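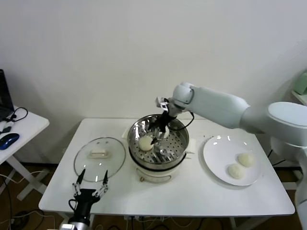
Handout 4: Steamed Buns, Second Half (The Part Where You Wait)
Evening Cooking, Parkton Adult Education
Instructor: Meirion Owen
Revised 30 January 2019

If you missed last session, borrow someone's notes on dough. I am not going over yeast again. Yeast had its evening.

Where we left off

You have shaped buns that have rested under a cloth. Press one gently with a fingertip. If the dent fills in slowly, go ahead. If it springs straight back, wait another 10 minutes. If it stays put and the bun sighs, you have overproofed it, and you may steam it anyway and call it rustic.

Setting up the steamer

We use the electric kind in class. A stovetop pot or bamboo stack at home will do the same job. Fill the base with cold water, keeping the level well under the tray. A bun sitting in water is a dumpling with no filling and no future.

Check that the holes in the tray are clear. Last September's group left a skin of dried dough over half of theirs and then wrote on the feedback form that the recipe was uneven.

Put each bun on a small square of parchment, or oil the tray lightly. Leave two fingers of space on every side. They will grow, and they are not shy about touching their neighbors.

Steaming

Lid on. Bring the water up over medium heat and start timing when you see steady steam. Plain buns the size of a small fist take 12 minutes. Filled ones take 15. Do not lift the lid to check. I know you want to. Tullio Costa, who teaches the bread course across the hall, lifts his constantly and claims it makes no difference, and I invite you to compare his buns with anyone else's.

When time is up, turn off the heat and leave the lid alone for three more minutes. A sudden rush of cool air is what gives you the wrinkled, walnut look.

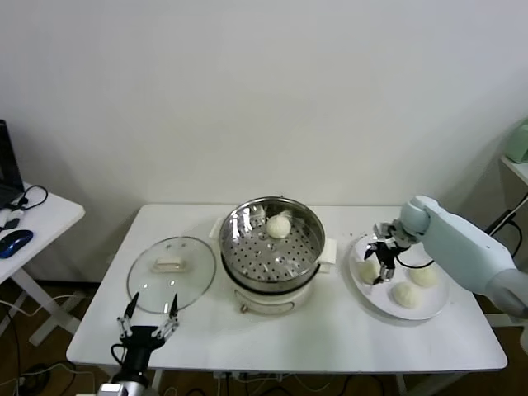 Take the lid off away from your face, tilting it so the drips run down the far side and stay off the buns. Then put it flat on the table, somewhere you will not lean on it. Glass lids cost money and the department has a long memory.

Moving the buns

Have the plate ready beside the steamer before you open anything. Go one bun at a time, holding it low around the sides. Pinching the top leaves a permanent record of your thumb. Keep them apart on the plate if you have room, as fresh skins stick together and the one that tears is always the one you meant to photograph.

Tongs are fine if they have soft or flat tips and you have a light hand. Chopsticks are fine if you are already good with chopsticks. This is a poor night to learn.

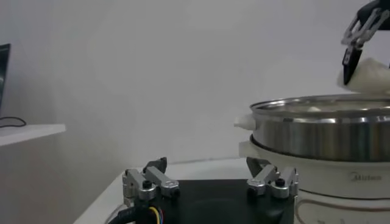
Peel off any parchment while the buns are still warm. Once they are cold, it takes the bottom with it.

Common complaints

Yellow spots: baking powder that was not mixed in. Sift it next time.
Dense and chewy: underproofed, or you were stingy with the kneading.
Flat: overproofed, or the dough was too wet. See Handout 2, which some of you are using as a coaster.
Wet tops: drips from the lid. Wrap it in a dish towel, with the corners tied up well clear of the heat.

Keeping them

Two days in the fridge, a month in the freezer. Re-steam from frozen for eight minutes. The microwave works for as long as it takes you to eat the bun, after which it becomes a doorstop.

For next time

Bring an apron and a container with a lid. Read the section on fillings. Anyone planning a sweet red bean filling should cook it at home first, as we have 60 minutes and beans have never respected a schedule.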